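Jakuvico Cloth Sorting – data card

Version 3 of the Jakuvico set holds 191 episodes of a two-armed robot sorting cleaning cloths by color. All were recorded by remote control at the Prudmont site in March.

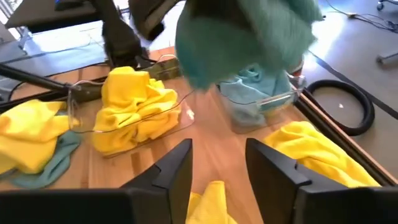
Each episode is one operator running both arms from start to finish. Yellow cloths go in one clear bin and blue or teal ones in the other. Wrist views can blur badly on fast moves, as with the teal cloth swinging in front of the bins – we kept those episodes. Filter them yourself if your model needs sharp input.

Episodes run at 20 frames per second. Failed grasps are labeled "retry" and left in.

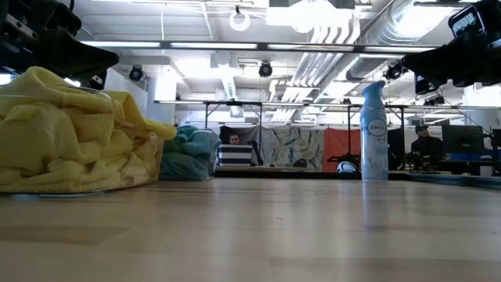

Fixed views are stored apart from the wrist views and share the same clock. They take in the room behind the table, including people at the back, and on the table there may be things that play no part in the sort, such as the Febreze can. Mask these if you train on fixed views alone.

Known gaps: 2 episodes have no gripper force log. Send fixes to the Zallodska tracker.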